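The Wiken Report Is Out, and It Says Very Little

After months of promises, Inspector General Magdalini Lambrakis has finally released her report on the Wemness emergency contracts. It runs 479 pages. I read it so you wouldn't have to, and I want those evenings back.

Remember what we were told in February. The state was going to find out who signed off on the Wemness deal without bids, who in the governor's office knew, and why the paperwork turned up only after a judge ordered it. "No one will be spared," Lambrakis said at the time. Well, everyone was spared.

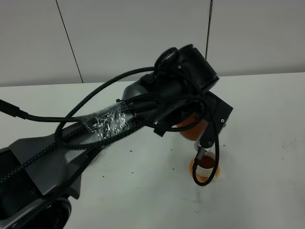

What the report leaves out

Start with the interviews. Her staff spoke with 16 people, and five of them work for the same deputy secretary. The deputy secretary was not one of the 16. A footnote says he was "unavailable during the review period." He was available enough to cut a ribbon in Lidcombe that same month and make a speech about open government.

Then there are the emails. Her office asked for them, got a batch with most of the names blacked out, and seems to have said thank you. I found no sign that she used her subpoena power even once. 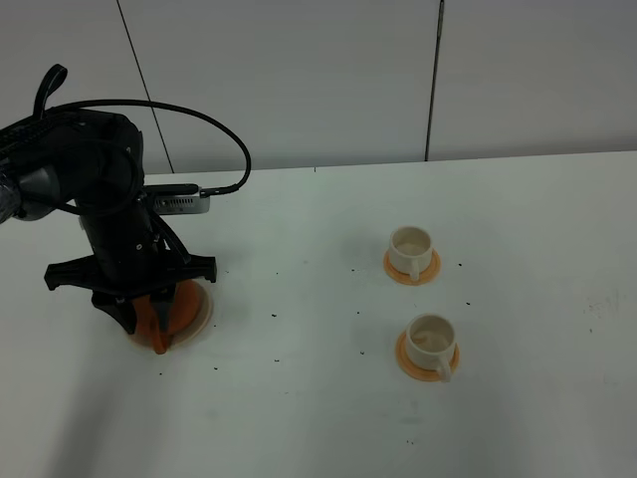 The Wiken warehouse lease gets its own chapter, and this is where I expected the hard questions. The building was rented at a price well above what the previous tenant paid, from a company set up shortly before the deal. The report calls this "a matter of timing." Lambrakis handles the whole chapter like that gripper with the orange saucer: she gets hold of it, tips it a little, and keeps it just above the table. Who owns the landlord company? She names a registered agent, Ogundipe Holdings, and moves on to the next chapter.

The defenders are already out. They say an inspector general can't bring charges, so we shouldn't blame her for the lack of any. Fine. She can refer a case to a prosecutor, though, and her last two predecessors did it more than once. She can name names. She can ask for more time in public and say who is stalling her.
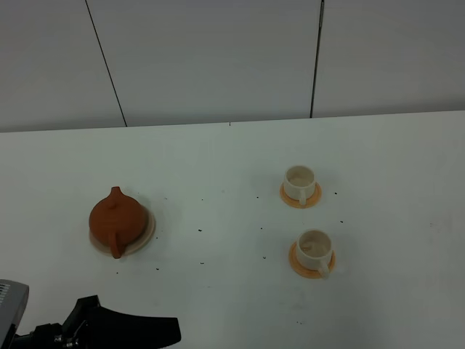

None of that happened. Instead we get 267 recommendations, nearly all of them about training and forms. There is one on the proper storage of visitor badges. I looked for one that would stop a no-bid contract from being signed late at night with no lawyer in the room, and I'm still looking.

Anqi Liang, the only member of the oversight panel who voted against accepting the report, put it bluntly: "We asked who did it. They sent us a filing manual." She wants a public hearing with witnesses under oath. The chairman says he will think about it - and we know how long he likes to think.
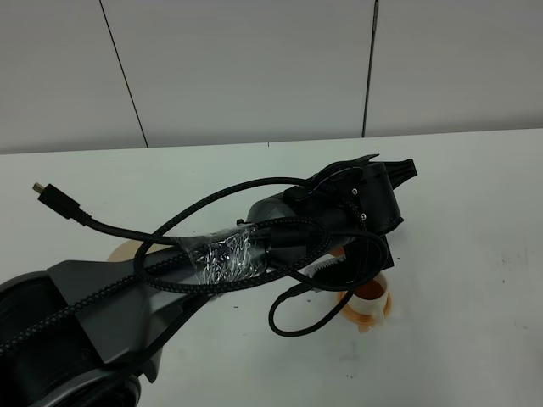
Can the panel reopen the case without the inspector general?

Any three members can call a hearing under the panel's own rules. Liang has one other vote so far, so she needs one more. The members from Wiken and Lidcombe both say they are undecided, and both are up for reelection. Their office numbers are on the panel's website. Call them, be polite, and ask for a date.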